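The Put-Back Project: Sorting Small Things in a Shared Office
Student project report, Design for Everyday Spaces
April 21, 2021

1. Why we picked this

Every shared office has a layer of stuff that belongs to no category. Ours, on the second floor of the Murer building, had a wonderful one! Over the winter it had spread across the desks and on top of the equipment, and by December you had to move something before you could put down a cup. Our course asked us to choose a small household or office problem and work on it until it got better, and the four of us agreed within a minute or so.

We wanted to find out whether people put things back more often when the place to put them is open, plain and close to where they sit. The textbook answer, from our course reader (the Mastedby chapters on storage), is that labels matter most. We had a hunch that the lid matters more. Almost everything in the room that had a lid or a door was half empty, and almost everything flat had a pile on it.

2. What we did

We made a list of 100 loose items and gave each one a "home" that we all agreed on. Paper goes to the trays and the file sorter. Desk tools go in the low organizer. Soft things, toys and natural odds and ends (our favorite group, and the hardest one) go in open white boxes with no lid and no label.

We called the plan Druvness, after a joke that got out of hand, and the name stuck. Each round, we spread the items out again and asked people who use the room to put away whatever they came across, with no instructions from us. At the end of the day we wrote down what was home and what was still out.

The open boxes were a pleasure to work with. They are light, you can see right into them from a chair, and you can drop a plush toy in without looking up from what you are doing. We moved one around a lot in the first week, trying it next to the chairs and closer to the shelving, and the tiger ended up in it nearly every time.

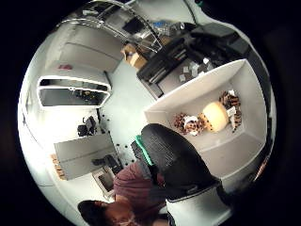 One regular user of the room wrote on our feedback sheet: I like the open box for toys, but I'd never use it for anything I need twice a day. Things at the bottom disappear under the big things. Could you try something shallower for the small stuff?

We thought this was a great comment, and it changed our second round. A box with sides that high is fine for a toy and bad for a paper clip. So we kept the boxes for the bulky items and gave the low organizer tray to everything small, and we stopped moving either of them around. A home that shifts three times in a week is hard to learn — we should have seen that sooner.

3. The desk

The gray table was our main test spot for round two. It is the one everyone passes, and it had the best mix: paper, a stapler, and whatever had come in from outside on somebody's walk. Pine cones were a real puzzle. Half of us said they were decoration and should stay out, the other half said box. In the end we let the people using the table decide, and wrote down what they did.
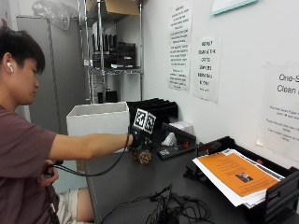 Paper was the other surprise. The vertical sorter looks like the smarter choice, and we all expected it to win. People used the stacked tray instead, again and again, and mostly the top of it. Flyers especially! A flyer seems to want to lie flat where you can read it, and we couldn't find a slot that anyone liked better.

4. Results

In the first round, 46 of the 100 items were home by the end of the day. We were thrilled with that until we looked closer and saw that nearly all of them were soft or bulky. In the second round the small desk tools did much better and the paper did about the same as before. We lost our tally sheet for the last afternoon (it was probably put away by someone, which we choose to count as a good sign), so we are not giving a total for round two.

5. What we'd change

We would start with the shallow tray from day one. We would also test a lidded box next to an open one of the same size, so that our hunch about lids gets a fair trial. We had planned this using two boxes from the Arango storeroom, but the lids didn't fit them.

The list of items and the round one sheets are in the course folder. The boxes are staying in the room through the end of the term, and anyone who wants to try a third round is welcome to use them.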